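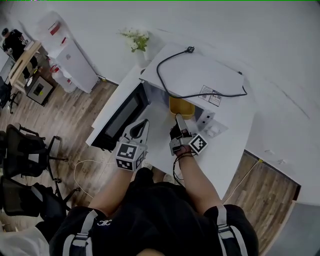 October, 9 in the evening

I bought this microwave because the old kettle was not enough anymore for winter evenings. I want to write down how the week with it was, while I still remember the details, and also because my English diary was empty since August and I promised myself two pages every month.

The shop was Lamudeck, the big one behind the tram stop in Ullton. I stood there a long time between two models. One was black, with many programs for fish and popcorn and baby milk. The other was white and very simple, 800 watts, and the seller looked a little disappointed when I pointed to it. But I know myself. In my last apartment I had an oven with 24 programs and I used only one of them. The white one was also cheaper, so I had money left for a bowl.

The bowl is yellow, like mustard. I saw it in the window of Kwak, the small kitchen shop, already in the summer, and I passed it maybe every second day. It has the correct size for one person's soup or for rice with an egg. When it stands inside the microwave with the door open, it is the only thing with a strong color on that side of the room. Most other things there are white: the table, the wall, the microwave. I didn't plan this. I only bought what was easy to clean, and white things came home one after another.

The flowers are white too, with green leaves. The vase stands behind, against the wall, and at first I worried that it was too near to the microwave. I moved it to the window for one day and then I missed it, so it came back. Now I look at flowers when I wait for my soup. Two minutes is longer than people think.

I am still not satisfied with the power cord. It is black and it lies on the top in a loose loop, and each time I see it I want to tie it with something. My mother used to keep the little wires from bread bags for this purpose, a whole jar of them, and we laughed at her. I would give something for this jar now. There is also the sticker with the small print. I tried to take off one like this from a lamp last year and the glue stayed for months and collected dust. So the sticker can live there.

The door opens to the left. In the old kitchen in Fornanov it was the same, but there the table was on the other side, and I always hit the door with my elbow. Here I have enough place. I can stand in front, open it, put in the bowl with one hand and keep the spoon in the other.

What I cooked this week, so that I don't forget: lentil soup from the freezer, three times. Rice with peas, good. One potato, which I pricked with a fork as my neighbor taught me, and it was soft after six minutes but the skin was like paper. Oatmeal with milk, a disaster, it climbed out of the bowl and I cleaned the glass plate before going to work. Next time I will use half of the milk and stay near the door.

I also counted my expenses for the month. Food was 439, less than in September, although I bought the good cheese two times. If I eat at home in the evenings until New Year, I can maybe pay for the train to my sister without touching the savings.

Tomorrow I must buy peas, dish soap and something to tie the cord. Perhaps also fresh flowers, if the woman at the corner has white ones again. The tea is ready now, I stop here.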